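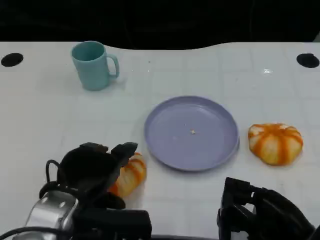

Table d'automne : assiette lavande et citrouilles orange, est-ce que ça va ensemble ?

Posté par odile_sur_sable, janvier, 21 h 22

Bonjour à toutes et à tous. Je prépare déjà la décoration pour la fête de la récolte de notre association, et je voudrais vos avis sur les couleurs. J'ai une assiette ronde de couleur lavande, une tasse bleu-vert pâle et 2 petites citrouilles à rayures orange et crème. La table est blanche. Je n'ai pas encore choisi les serviettes. Excusez mon français, je l'apprends depuis quelques années et je fais encore des fautes.

Mon budget est de 300 euros pour toutes les tables, la nourriture n'est pas comprise.

---

tilleul991
Moi j'aime bien. L'orange avec le lavande, c'est presque des couleurs opposées, donc les citrouilles se voient tout de suite. Par contre la tasse, je ne suis pas convaincu. Elle tire vers le froid et elle reste toute seule dans son coin.

---

Mirabelle_B
Pas d'accord pour la tasse ! Elle adoucit l'ensemble. Sans elle on tombe dans Halloween. Je mettrais des serviettes crème, pour reprendre les rayures.

---

tilleul991
Crème sur une table blanche, ça fait sale. J'ai essayé pour un baptême, et ma belle-mère m'en parle encore.

---

odile_sur_sable
Merci pour vos réponses. J'avais la même crainte pour le crème. Chez Sikivell il y a des serviettes d'un bleu-vert qui ressemble à la tasse, mais elles sont vendues par 22 et ce nombre ne me convient pas très bien.

---

grand_plateau
Les citrouilles, elles sont où dans ton idée ? Sur la photo il y en a une de chaque côté de l'assiette. À droite je veux bien, mais dès que vous servez à boire, le coude va dedans. Je les mettrais ensemble au milieu de la table et je laisserais les assiettes tranquilles.

---

Mirabelle_B
Au milieu c'est ce que tout le monde fait. De chaque côté, l'assiette est encadrée, c'est joli.

---

grand_plateau
Joli jusqu'au moment de poser les couverts. Il faut bien les mettre quelque part.

---

odile_sur_sable
C'est vrai, je n'avais pas pensé aux couverts. Peut-être une seule citrouille par personne, placée au-dessus de l'assiette, et la tasse en haut à gauche comme maintenant ?

---

tilleul991
La tasse se met plutôt à droite, non ? En tout cas avec l'anse vers la droite, c'est plus commode pour un droitier.

---

odile_sur_sable
Chez nous on la mettait toujours à gauche, mais je veux bien changer. Je vais essayer avec la tasse à droite et des serviettes bleu-vert, et je reviendrai vous donner le résultat. Si quelqu'un connaît un magasin qui vend les serviettes à l'unité, je suis intéressée.

---

Mirabelle_B
Regarde chez Fledorix, au rayon fêtes. Et garde la tasse !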